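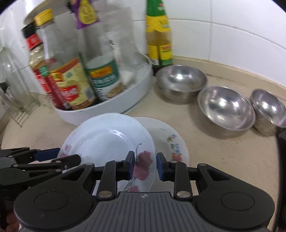
Plate notes, kitchen bench, November

Home | Notebook | Bench | Glazes & Decals | Stores | Log in

Morning, a bit before 10.

Cleared a stretch of counter by the tiles so the plates could be looked at in daylight. Bottles and bowls pushed back to where they usually live, meaning the same counter, six inches over. This is what passes for a clean surface in the test kitchen and I have stopped apologizing to visitors for it.

Today's business is the tableware for the Plollwood cafe job. They want white, flowers, "not grandma." The plate with the pink spray is the one I keep going back to. Wide rim, shallow well, glossy. In this light the white goes a little blue, and I'd like to know if that is the glaze or our window. Wrote the same question last month about the Collel sample and never answered it, so at least I'm consistent.

The flowers sit on the rim, dusky pink with thin gray stems and one tendril curling off above the blossoms. The gray is what saves it. With green stems it would be on a shelf in a guest bathroom. Akash Chaturvedi disagrees and says it is in the guest bathroom already, spiritually. Noted.

Things to try:

- Stack test. Two plates, then 6, then 16, and see when the pile starts to lean. Wide rims are nice to pick up but they wander when stacked. The cafe has one shelf and it is not level, I've met it.

- Sauce test. The well is shallow. Soup is out. A fried egg is fine. Tomato sauce needs somebody sensible carrying it, so assume it's out too.

- Fork test on the print. Drag a dinner fork across the lower bloom 2 times with normal pressure, then with Akash pressure. Look under the loupe. If the pink comes up on the tines we stop there and save everybody a dishwasher cycle.

- Glare. The inner well throws a bright curved reflection up toward the right side. Pretty on the counter. Under the cafe pendants it could be a headlight. Bring the clamp lamp over and check at table height, sitting down, like a customer.

- Rim thickness. Calipers are in the drawer with the thermometers, or were.

11:30. Stack test, first part. Two sit well. Six sit well if you put them down like you mean it. Got to 16 by borrowing from the Thakur box (plain, same diameter by the tape) and the top plate had slid off center enough that I took it down by hand and called it a result. Mixed stacks aren't a fair test. Doing it again when the rest of the pink ones turn up.

Fork: no color on the tines. Faint gray line on the white part of the rim, came off with baking soda and a thumb. That's metal off the fork, same as every white plate ever made. Must remember to say so to the cafe before they find it and phone.

Loupe: edge of the print looks clean on the stem side. I think I can feel a very slight step with a fingernail where the blossom starts. Akash can't feel it. Akash also can't feel a paper cut until somebody points at it, so I'm putting down "slight step, one vote to none."

Cost: the Atine quote came to 3,615 for the full set, which is more than the cafe said out loud and less than I think they have. Plain white from Thakur would be well under. Suggest flowers for the dessert plates only and plain for everything that gets a knife put to it. They will say they want all of it. Fine, but I said it here first.

Not done: glare, calipers (not in the drawer), blue question. For the blue one, carry a plate outside along with a sheet of printer paper and just look. Ten-minute job. Has been a ten-minute job since October.

Leave the flowered plate out, please. It isn't for toast.

Filed under: Tableware, Bench tests, Plollwood

Questions about this notebook: ask at the bench | Back to top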